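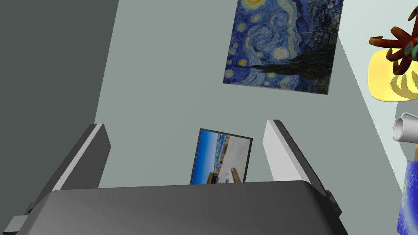 트렌드베르크(Trendberg) 생활문화원 공식 계정

1/ 트렌드베르크 생활문화원에서 겨울철 장류 및 김장 김치 보관에 관한 안내를 연속 게시물로 드립니다. 12월 정기 강좌에 참여하신 수강생 여러분께서 보내 주신 질의를 바탕으로 정리하였으며, 강좌에 참석하지 못하신 분들께서도 참고하실 수 있도록 전체 공개로 게시합니다.

2/ 이번 강좌 기간에 접수된 질의는 모두 673건입니다. 이 가운데 김장 김치의 보관 온도와 용기에 관한 질의가 가장 많았고, 된장과 간장의 겨울철 관리, 묵은 고추장의 처리에 관한 질의가 뒤를 이었습니다. 같은 내용의 질의는 하나로 묶어 답변드리는 점 양해 바랍니다.

3/ 먼저 김장 김치입니다. 담근 직후의 김치는 곧바로 낮은 온도에 넣기보다 서늘한 실내에서 하루 정도 두었다가 옮기시는 편을 권합니다. 다만 아파트와 같이 난방이 고르게 되는 주택에서는 반나절로도 충분한 경우가 많으므로, 국물의 맛을 보고 판단하시기 바랍니다.

4/ 김치냉장고를 사용하시는 경우 용기의 8할 정도만 채우시기 바랍니다. 발효가 진행되면서 국물이 올라오므로 가득 채운 용기는 넘치기 쉽습니다. 배추는 자른 면이 위로 오도록 담고, 맨 위는 절인 겉잎으로 덮은 뒤 손바닥으로 눌러 공기를 빼 주십시오.

5/ 김칫소에 생굴이나 생새우를 넣으신 김치는 별도의 작은 용기에 담아 먼저 드시기 바랍니다. 오래 두고 드실 김치에는 해산물을 넣지 않고 젓갈만으로 간을 맞추시는 것이 무난합니다. 이 부분은 지역에 따라 관습이 다르므로, 댁에서 이어 오신 방법이 있다면 그대로 따르셔도 무방합니다.

6/ 김치 표면에 흰 막이 생겼다는 문의가 여러 차례 있었습니다. 흔히 골마지라고 부르는 것으로, 공기와 닿는 면에 효모가 자라면서 생깁니다. 얇게 낀 정도라면 걷어 내고 씻어서 찌개나 볶음에 사용하시는 분들이 많습니다. 푸른색이나 검은색 곰팡이가 보이거나 배추가 물러지고 이취가 나는 경우에는 드시지 마십시오.

7/ 다음은 된장입니다. 겨울에는 항아리를 자주 열지 않으셔도 됩니다. 볕이 좋은 날 한낮에 뚜껑을 열어 두었다가 해가 기울기 전에 닫으시고, 눈이나 비가 예보된 날에는 열지 마십시오. 항아리 입구에 씌운 망이나 천은 젖은 채로 두지 마시고 마른 것으로 바꾸어 주시기 바랍니다.

8/ 베란다에서 된장을 보관하시는 분들께서는 유리창을 닫은 상태의 낮 기온을 확인하여 주십시오. 남향 베란다는 한겨울에도 낮 동안 온도가 제법 올라갑니다. 표면이 마르고 색이 짙어지는 것은 흔한 변화이며, 삶은 콩을 으깨어 간장이나 소금물로 농도를 맞춘 뒤 섞어 주시면 한결 부드러워집니다.

9/ 간장은 염도가 높아 가정의 겨울 기온에서는 쉽게 얼지 않습니다. 바닥에 굳은 결정은 대개 소금이며, 위의 맑은 간장만 조심스럽게 떠서 쓰시면 됩니다. 건져 낸 결정은 버리지 마시고 국이나 나물의 간을 맞추는 데 사용하실 수 있습니다.

10/ 고추장이 부풀어 넘쳤다는 사례도 접수되었습니다. 염도가 낮거나 엿기름의 당분이 많이 남은 고추장을 따뜻한 곳에 두었을 때 흔히 나타납니다. 큰 그릇에 덜어 저어서 가스를 빼고, 용기를 깨끗이 닦아 말린 다음 다시 담아 냉장 보관하시기 바랍니다.

11/ 항아리 세척에 관한 안내입니다. 빈 항아리는 주방 세제로 씻지 마십시오. 옹기는 미세한 기공이 있어 세제가 스며들 수 있습니다. 뜨거운 물로 여러 번 헹구고, 냄새가 남은 항아리는 쌀뜨물을 채워 하룻밤 두었다가 비운 뒤 그늘에서 충분히 말려 주십시오.

12/ 금이 간 항아리인지 확인하시려면 물을 채워 마른 신문지 위에 올려 두십시오. 몇 시간이 지나 신문지가 젖어 있다면 장을 담그는 용도로는 적합하지 않습니다. 이러한 항아리는 마른 곡식이나 소금을 보관하는 데 쓰실 수 있습니다.

13/ 소금에 관하여 한 가지 덧붙입니다. 봄에 장을 담그실 계획이라면 천일염은 지금 준비하여 간수를 빼 두시는 것이 좋습니다. 자루 밑에 받침을 괴어 바닥과 띄우고, 흘러나온 간수가 마루나 타일에 닿지 않도록 받을 그릇을 놓아 주십시오.

14/ 메주를 구입하시는 분들께서는 겉이 단단하게 마르고 속까지 고르게 뜬 것을 고르시기 바랍니다. 겉면의 흰색이나 노란색 곰팡이는 흔히 볼 수 있습니다. 검푸른 곰팡이가 속까지 번진 것은 피하시고, 사용 전에 솔로 문질러 씻어 볕에 말려 주십시오.

15/ 강좌 교재의 인쇄본 1119부는 배부가 완료되었습니다. 추가 인쇄 계획은 현재 없으며, 안내 데스크에 비치된 열람용 교재는 운영 시간 내에 누구나 보실 수 있습니다. 교재 가운데 김장 양념 비율표의 소금 분량은 꽃소금이 아닌 굵은소금을 기준으로 한 것이므로 유의하여 주십시오.

16/ 봄 학기 장 담그기 강좌의 모집 정원은 593명이며, 신청은 토요일 오전 10시부터 받습니다. 한 분이 최대 2자리까지 신청하실 수 있습니다. 개인 항아리를 지참하시는 분은 신청서의 비고란에 항아리의 용량을 기재하여 주시기 바랍니다.

17/ 동치미와 백김치의 보관에 관한 답변은 분량 관계로 별도의 게시물에서 안내드리겠습니다. 추가 질의는 본 게시물의 댓글로 남겨 주시면 담당 부서에서 확인 후 순차적으로 답변드립니다.

본 사이트는 이용 편의를 위하여 쿠키를 사용합니다. 계속 이용하시면 쿠키 사용에 동의하는 것으로 간주됩니다. 동의 | 설정

© 트렌드베르크 생활문화원 | 문의하기 | 맨 위로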